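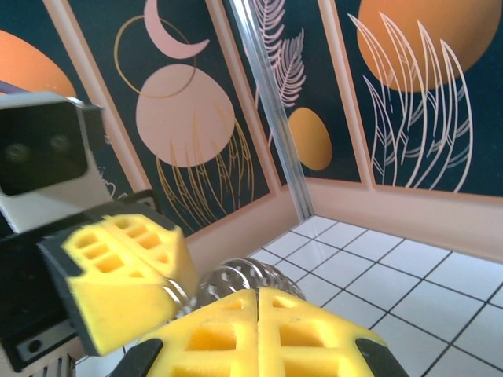

Slotted steel ball between the yellow foam fingers. Pad comparison, part one.

We've been deciding between two fingertip pads for the Pramilell grippers: the flat silicone ones we started with and the open-cell waffle foam Maja Walczak molded in May. Posting notes as I go.

Test set is 53 small objects, nearly all metal. Same arms, same controller gains, same close speed. The only thing we swap is the pad. Total so far is 1222 grasps.

Silicone drops: 46. Foam drops: 4. I expected foam to win on round parts. I did not expect that gap.

Caveat before anyone asks — the silicone set had more hours on it. Garba Okeke is cutting a fresh pair and we'll rerun the worst objects. 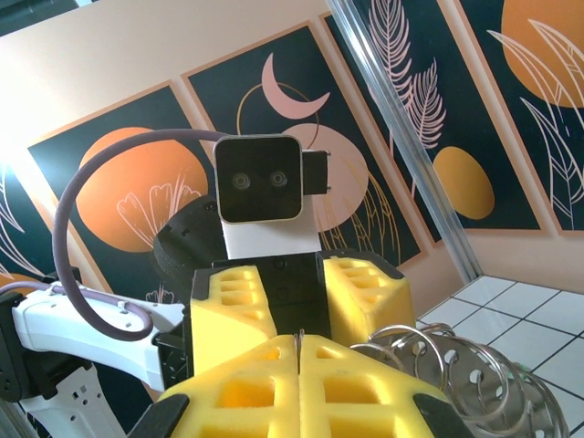 Wrist cameras are the other half of this. Foam pads are bulky, and once they close they hide a lot of whatever is between them. The head has its own pair of lenses up on the white neck, so we're testing how much the second view buys us. A coil spring lying on its side next to the pads is a good case: the wrist view gets bright highlights off every loop, and the pose estimate flips end for end. Adding the head view fixes most of the flips, but costs us frame rate.

Cyprian Nowakowski wants to try matte pads in a darker color to cut the yellow bounce on shiny parts. Fair idea. Mold time is the problem.

Still open: how long the thin cell walls last. Two of the early pads tore at the mounting screws, none at the face.

Next up is the Skesenton controller against our current one, foam pads only. Will add to this thread when the rerun is done.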